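# Herkberg's repair evenings are moving to the old school kitchen

24 March 2025

After two winters of squeezing into the back half of the Nollham library, with coats piled on the photocopier and a line of people holding lamps and food mixers all the way down the stairs, the Herkberg repair evenings are getting a place of their own. The town has agreed to let the group use the former school kitchen on the hill road, starting next month, and anybody who has stood on those library stairs with a heavy sewing machine in their arms will understand how glad people are to hear it.

The kitchen has been shut since the school moved its lunches to the new building. It has good light, deep sinks, more electrical outlets than anyone could want, and a wide door on the yard side where you can back up a car. It also has a great deal of grease on the ceiling, as Wenche Strand found when she went up a ladder with a bucket last weekend. She was still smiling when she came down, but she did ask that whoever joins her next time bring their own gloves.

Strand started the evenings with her neighbor Rostislav Lukáč, a retired clock repairer who had grown tired, he says, of seeing perfectly decent radios sitting out by the curb in the rain. They had one table and a borrowed soldering iron. On the first night 16 people came, most of them with toasters, and Lukáč remembers going home at midnight with crumbs in his sleeves and a feeling that they ought to have brought a second iron.

"You can't send somebody home with half a toaster," he said. "So you stay."

These days the evenings draw people from as far off as the valley farms, and the work has spread well beyond toasters. Nasrin Zarei mends zippers and lining and will take up a hem while you wait, provided you don't hover. Sepehr Nazari looks after bicycles and anything with a chain. There is a corner for glue and wood, where kitchen chairs go to have their legs put right, and a shelf of odd screws and knobs that people are always welcome to dig through.

The move will cost money, of course. The rent is small, but the wiring has to be checked and the old extractor fan has to come down before anyone starts soldering under it. The group has $2000 set aside from its coffee jar and the October rummage sale, and the Taheri bakery on the square has promised another $800 along with a standing order of buns — the bun part of the announcement got the louder cheer, according to Strand.

Tahmineh Shokri, who runs the bakery, has good reason to be fond of the group. Her dough mixer gave out on a holiday morning last year, and Lukáč walked over in his slippers to look at it. It needed a new belt and a little patience, and it has been kneading ever since.
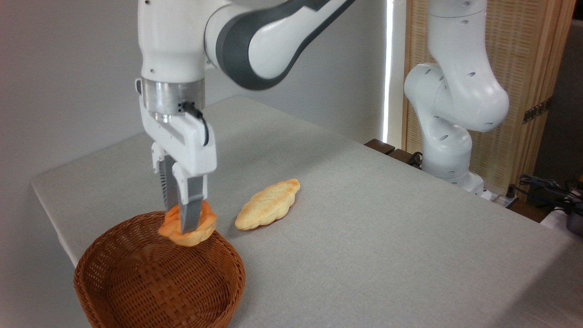 Nazari would like to use some of the extra room to teach as well as mend. He has in mind a short evening class on the things people ask about over and over, such as how to wire a plug, how to patch an inner tube, and how to get the back off a vacuum cleaner without breaking the little tabs. Zarei has offered to do darning if there are enough takers, and has already started saving old socks, so please don't feel you need to bring yours washed and folded like a present (but do wash them).

There will be one more evening at the library before the move, at the usual time. Items left behind for parts should be picked up then, and that includes the green Drudex fan heater with the owner's name rubbed off the tag. Anyone with a trailer, a tall ladder or a free afternoon for scrubbing can leave their name with Strand at the front desk.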